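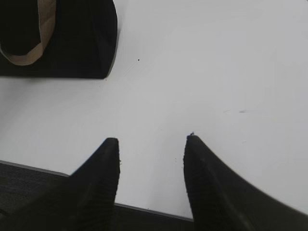 Fig. 6. Matt white top with a black dot, reddish-brown specks and faint grey smudges.

Guides > Nondomon tables > White top > 6. Cleaning and marks

6. Cleaning and marks

The brochure calls the matt white top "carefree". Treat that as a sales word. A matt white surface shows every crumb and bit of grit that lands on it, and the light smudges in Fig. 6 are easy to miss until you get your head down level with the table. This section applies to the 1,480 mm top. The smaller top has a different finish and its own leaflet.

6.1 Before you start

Take everything off the top that you can lift without help. Anything over 25 kg stays where it is and you clean up to it. Do not slide it across. Most of the long scratches we are asked about were made by someone sliding something.

You will need:
- a soft dry brush
- two white cotton cloths
- lukewarm water
- washing-up liquid

You may have been sold a 360 ml bottle of Gododar surface restorer with the table. You don't need it for this section. I have used it on one half of a top and washing-up liquid on the other, and could not tell you afterwards which half was which.

6.2 Loose specks

1. Brush the specks towards the nearest edge, in one direction, and catch them in your hand or a dustpan.
2. Look again from a low angle, with the light coming from the far side.
3. If a speck has stayed put, touch it with a fingernail. If it moves, brush again. If it doesn't, go to 6.4.

CAUTION: Do not wipe first. A cloth picks up grit and drags it, and a dry cloth is worse than a damp one. Reddish-brown specks deserve extra care. They could be crumbs or rust, and you can't tell by looking. Rust left under a wet cloth can leave a stain.

6.3 Grey smudges

1. Wipe the smudge once with a dry cloth. Dust will come away on this pass.
2. If it is still there, wring out the second cloth in water with one drop of washing-up liquid and wipe along the length of the table.
3. Dry at once with the first cloth, turned to a clean side.
4. Wait until the top is fully dry before judging the result. Damp patches look grey too.

Note: Repeat no more than three times. After that it is probably a scuff in the finish, and rubbing harder will give you a shiny patch in place of a grey one. Shiny patches on a matt top are permanent, whatever the Carrillo repair kit says on its lid.

6.4 Dots that will not move

1. Lay a damp cloth over the dot for two minutes.
2. Lift it and wipe once.
3. Still there? Try the edge of a plastic card, held nearly flat.

If the card catches on nothing, the dot is in the surface. It may be ink or a fault from the factory. Put a small pencil cross on a sticky note beside it, photograph it, and send it in with the form on page 179. Claims for dots reported after June of the year following purchase have, in my experience, been turned down.

6.5 Things not to use

Melamine sponges, scouring cream, nail varnish remover, and the "white eraser" pads sold by Plelari. The pads do remove marks. They take some of the finish along with them.

Section revised 20 Jan 2018, M. Grønli. Replaces the earlier 6.1 to 6.3, which recommended furniture polish.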